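Keeping Small Hanging Things in Order
Posted 29 May 2023 in Workshop Tips

Earrings, key rings, picture hooks and spare pendants all have the same problem. Put them in a dish and they tangle. Put them in a drawer and they end up at the back of it. A small upright stand takes up less room than a dish and keeps each piece where you can reach it.

Choose a stand with a wide, flat base. A tall pole on a narrow foot tips as soon as you load one side. If yours wobbles, stick felt or a thin rubber pad underneath.

Hang the heavier pieces low and close to the pole. Light ones can go near the top. Alternate sides as you add things so the weight stays even.

Keep one item to a peg where you can. Two rings on the same peg will usually come off together when you only want one.

Hold the pole with one hand while you hang or remove a piece with the other. Lift the hook clear before you pull it toward you.

Work over something pale. A sheet of white foam board on the table makes a dropped hook easy to spot, and it protects the wood. It will pick up gray scuffs over time. A damp cloth takes off the light ones, and you can flip the board when the first side gets too marked. We cut ours a little smaller than the tabletop at the Clovville shop so there is still a strip of bare wood for tools.

Dust the stand every couple of weeks. Copper and brass pieces darken in open air, so wipe them with a dry cloth before you hang them back up. Anything you haven't used since February can go in a labeled bag in the drawer.
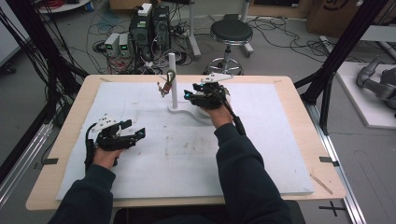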